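**Lecture 2 – Resellers and host networks**

Please read the Trelow case before the seminar. Trelow was a mobile operator without own masts. It bought minutes and data in bulk from the host, Vitdale, and sold them under its own name.
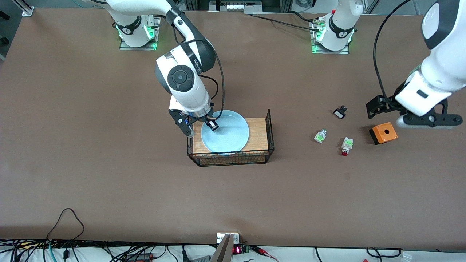
The wholesale contract had a fixed part and a part per user. At the end of November Trelow had 1299 subscribers, and nearly 104 of them were on the business plan – too few to cover the fixed part.

For the seminar, compare this with Kindari, which paid only per user. Written answers go to Lejla Kadrić by 7th July, maximum 2 pages.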